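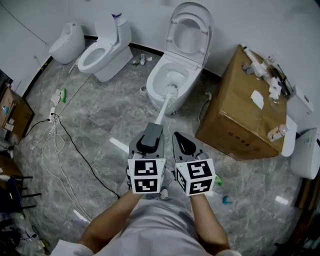

Photo: Kitska / Tiltcombe test room

4.3 Comparing jaw pads on a long handle

1. Fit the Skaseter pads to both hand-held grippers.
2. Clamp the brush handle in the left gripper. Keep the right gripper open.
3. Hold for 30 seconds with the bristle head in the bowl. Log any slip.
4. Repeat with the Palumbo pads.

Note: Both marker cubes must stay in camera view.

CAUTION: Do not immerse the jaws. Wipe the pads before changing sets.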